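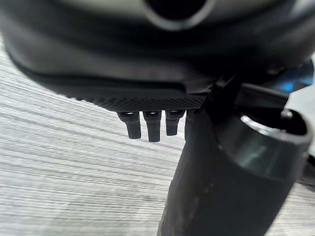 Black housing with a round opening and a crosshatched strip along the front edge.

How to Trace the History of a Street That No Longer Exists

So your great-grandmother's address is on a letter or a birth record, you type it into a map, and nothing comes up. Don't give up! Lost streets are some of the most fun you can have in local history, and you can usually get a long way in a weekend with free records and a bit of stubbornness.

I'll use my own hunt as the thread. I was after 13 Farusar Street in Alitbridge, where the family lived over a shoe repair shop. The street vanished when the rail yard was extended, and the modern map shows a parking lot and a bus turnaround.

Step 1. Write down the address exactly as you found it

Copy the spelling, the house number and the date of the document. Spellings wander. I found Farusar written with a double r in one directory and with a z in another, and both turned out to be useful search terms later.

Step 2. Find a street that survived

Old city directories list the cross streets as you move along the block, so look for one you can still walk down today. Mine was Ateş Lane, which met Farusar Street between numbers 9 and 15. Once you have a corner like that, you have something to pin the rest to.

Step 3. Get two maps, one before and one after

Fire insurance maps are wonderful for this if your town was covered. Check the scale before you start measuring (mine was 600 feet to the sheet edge, others in the same volume were different). Trace the old street onto thin paper, line up your surviving corner and a second fixed point such as a church or a bridge, and lay it over the new map. I got goosebumps doing this!

Step 4. Check for renumbering

This one catches everybody. Alitbridge renumbered its streets in one go, and 13 became 103 without a single brick moving. If a family seems to jump down the block between two directories while all the neighbors jump with them, you're looking at new numbers and an old house.

Step 5. Ask at the library desk

Bring your tracing and your list of spellings. Kaan Saraç at the Alitbridge local history room pulled out a box of demolition notices I'd never have found in the online catalog - it was filed under Zatside, the old name for the neighborhood. Neighborhood names are always worth asking about. Our room is open late on Friday, and it's much quieter after 5.

Step 6. Go and stand there

Take the tracing with you and look down as well as up. Curbs, a bend in a wall, a row of older trees can all follow a line that has gone from the map. On my visit I found 2 granite curbstones at the back of the parking lot, right where Farusar Street should have met the lane.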